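Clarum Neighbors > Home and Kitchen > Cleaning and Storage

Gray bin with a divider: how do I clean it and what should live in it?

Posted by wrenhouse_2, 27 December 2019

I have a large gray bin that I use on a table in the back room. It has a main compartment and a separate narrow section along the back with a tall wall behind it, and there is a shiny panel running across between the two. It came with the house when we moved to Grarville, so I don't have any paperwork for it.

I have two problems. The first is the panel. It is covered in dark vertical marks and I can't tell if they are scratches or something that would come off. I tried dish soap and a sponge. The floor of the bin is also cloudy, with lighter patches near the front. The back wall has only a few scuffs and doesn't bother me.

The second problem is that everything ends up in it. Kitchen things, sand toys, empties waiting to go out. I would like to keep using it as a catch-all because the size is right, but I want to know if it makes sense to keep things that touch food in there at all. I don't want to buy another bin if I can avoid it.

Things I have on hand: baking soda, white vinegar, rubbing alcohol, and half a bottle of a cream cleaner. No power tools.

Thanks for any help.

Tormod Strand
Member, Grarville
Marked as helpful by 14 people

I would start by finding out whether you have marks or scratches, as they need different treatment. Run a fingernail sideways across the dark lines. If the nail catches, the line is cut into the surface and no cleaner will take it out. If it glides over, it is a rub mark left by something harder or darker being dragged up and down the panel, and most of those will come off.

For the rub marks:

Wash the panel first with warm water and dish soap and dry it. Grit left on the surface will make new scratches when you start rubbing.

Mix baking soda with a little water until it is a thick paste. Put it on a soft cloth and rub along the direction of the lines with light pressure. Do a patch the size of a playing card, wipe it, and look at it from the side before you do more.

If the paste does nothing, try the rubbing alcohol on a clean cloth in one corner. Wait a few minutes. If the surface looks dull or feels tacky, stop there and rinse. You didn't say what the panel is made of and some plastics don't like alcohol.

I would keep the cream cleaner away from the shiny part. It can take the shine off, and then you have a dull spot that shows more than the marks did. On the floor of the bin it matters less. Cloudiness there is usually a mixture of fine wear and old film. Vinegar and water, half and half, left to sit for 6 minutes and then rinsed well, will tell you how much of it is film. Don't follow vinegar with any cleaner that contains bleach.

Look along the bottom edge of the panel too. Dirt collects where a divider meets a floor, and a sponge won't get into it. An old toothbrush will.

As for what to keep in it, I use one like this as a holding place only. Things go in when I clear the counters and come out again when I put them away. Mine gets emptied before bed. It stays fairly clean that way and I don't have to make rules about every item.

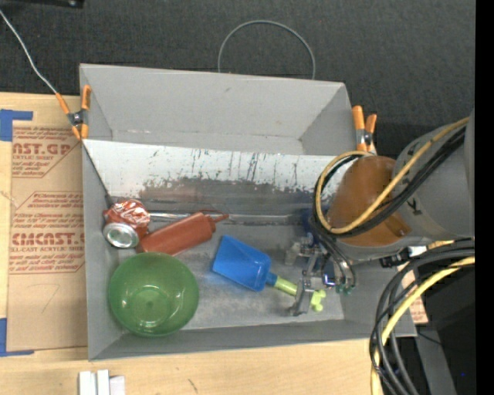

A drink can is the one item I would move out for good, even a crushed one. There is nearly always a mouthful left in the bottom, and it runs out once the can is on its side. Sugar dries on the floor of the bin and everything else sticks to it. Rinse cans at the sink and put them straight into the recycling. The same goes for squeeze bottles with a pointed nozzle unless they are empty or stood upright, as the tip drips when the bottle lies down.

Bowls are fine for a short stay, but I wash them again before use if they have been in with other things. A scoop is fine too. Knock it out over the trash or outdoors first if it has been in sand or soil, because sand on the floor of a bin is what makes it go cloudy.

palamarchuk_annex
New member

just get a Rolik tub from the hardware store and put the old one in the garage. i had the same thing with scratches and spent a whole afternoon on it, looked the same after. life is short

Kyung-hwa Jang
Member

I agree with most of what Tormod wrote, with one change. I wouldn't store anything that touches food in a bin with a worn floor, even for a short time, unless it has a liner. Scratched surfaces are harder to get clean. A cotton dish towel laid flat works as a liner and can go in the wash. Shelf liner cut to size also works, but lift it out every so often and wipe underneath.

I would also use the narrow back section for something. Long thin things fit well in that kind of space: wooden spoons, rolls of foil, a folded drying mat. Then the main compartment is left for bigger items and they don't get buried. Measure it before you decide.

For the scratches that do catch a nail, I would leave them alone. I sanded a bin lid once in February and made it much worse. Fine sandpaper on a shiny surface only spreads the damage out.

wrenhouse_2
Original poster

Thank you both. I did the fingernail test and it is a mix. The widest marks glide and the thin ones catch. The paste took off some of the wide ones near the top and I will do the rest later. I'll try the towel and move the empties to a bag by the door.

Does the vinegar need to be hot?

Tormod Strand
Member, Grarville

No, room temperature is fine.

Viewed 432 times. This thread is open for replies.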